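Chapter 6
Sorting and Repacking Table Grapes

Objectives

After studying this chapter, the reader should be able to distinguish a retail pack from a working pack, lay out a surface for sorting bunches by color, transfer a bunch between containers with little damage to the berries, and record the result on a standard sheet.

6.1 Scope

Chapter 5 dealt with firm fruit, which tolerates stacking and short drops. Grapes tolerate neither. A bunch is a set of berries held on a branching stem, and any force applied to one berry is passed along the stem to the others. Most of the loss recorded during repacking comes from berries that separate at the cap stem - the short stalk joining each berry to the branch - and from splits where two berries are pressed together.

The chapter covers small-lot work only: a single bench, a few containers, and bunches moved one at a time. Bulk handling on packing lines is treated in Chapter 9. The procedures follow the bench manual prepared by Tariq Minhas and Min-kyu Koo for the Drakport training center, with changes to the order of steps made after the June review.

6.2 Containers

Two container types are used throughout. The first is the hinged clear container, commonly called a clamshell, in which table grapes are sold. The second is the open plastic basket, used to hold bunches during inspection and sorting.
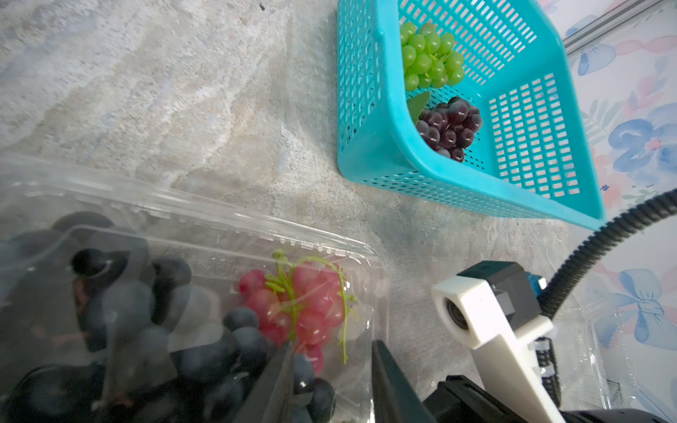 The open basket is selected for access and airflow. A bunch can be lowered into it from above without being turned, and it can be lifted out again by the main stem. Perforations should be present in both the walls and the floor, so that air reaches the lower side of the fruit. In the turquoise basket, the openings in the side take several forms, including slanted slots, and the floor is pierced with small holes; the rim is thick and smooth. A smooth rim matters in practice, given that the bunch often brushes it on the way in. With a green bunch and a dark purple bunch lying together, the color groups remain easy to tell apart, and no divider is needed. Baskets with molding flash or cracked slot edges are to be withdrawn, as both will cut skins.

The clamshell protects fruit well in transport but is a poor sorting container. Its walls are thin and flex when gripped at one side. It should be held at two opposite corners or supported from underneath. A clamshell that has been opened for sorting is left open until the lot is finished. Repeated closing bends the hinge and tends to catch berries at the front edge.

6.3 The Working Surface

The surface must be level, easy to wipe, and large enough to hold all open containers without overlap. A plain or lightly patterned finish in a neutral color is preferred. Detached berries, stem fragments and leaf pieces are harder to find against a strongly patterned surface, and fragments left behind are carried into the next lot on the underside of a container.

The basket is placed toward the back of the surface, and the clamshells in front of it. The path from any clamshell to the basket then runs away from the operator, and the bunch does not pass over the operator's sleeve or over finished work.

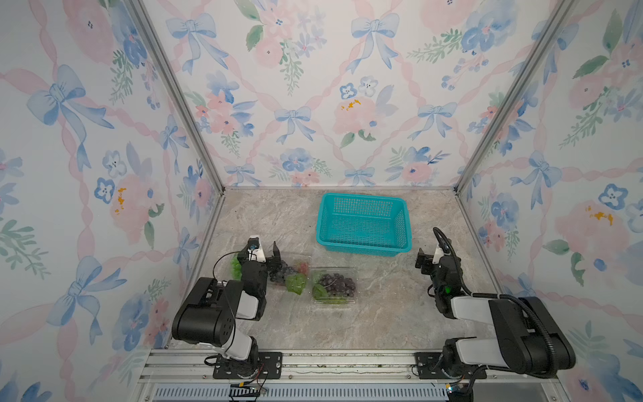 Loose leaf pieces and small side clusters are handled last. They take up little space and can be set into gaps, whereas a large bunch placed on top of them will crush them. If a small cluster obstructs the path of a larger bunch, it is moved to the side of the surface and left there until the larger bunches have been placed.

Operators trained under the older Tirkeo scheme were taught to work from left to right in all cases. Hamada's revision of that scheme drops the rule and asks only that the operator choose one direction per lot and keep to it.

6.4 Sorting by Color

Table grapes are traded in three color classes: green (also called white), red, and black. The black class includes dark purple and blue-black fruit. The division is commercial and does not correspond closely to flavor or seed content.

Borderline fruit is common. A red bunch may carry berries dark enough to pass as black, and the bloom - the pale wax layer on the skin - gives dark berries a bluish cast that changes with the angle of the light. The class is assigned from the majority of berries on the bunch, viewed under the lamp used for the rest of the lot. A bunch is not divided to improve its color match.

Where clamshells are used as the final pack, each should contain one class. Mixed packs are permitted in the basket, provided that the bunches lie side by side.
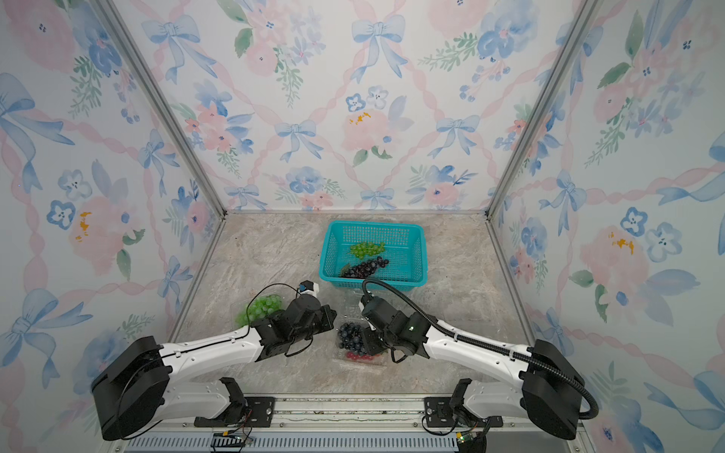

6.5 Transfer Procedure

Step 1. Clear the basket and check the rim and floor for damage.

Step 2. Open all clamshells in the lot.

Step 3. Locate the main stem of the first bunch. Where it is buried among the berries, support the bunch from below with the full width of the hand.

Step 4. Lift vertically until the bunch is clear of the container wall, then move it across.

Step 5. Lower the bunch until its weight rests on the basket floor before releasing the stem.

Step 6. Collect detached berries and enter them on the Raju sheet under "loose."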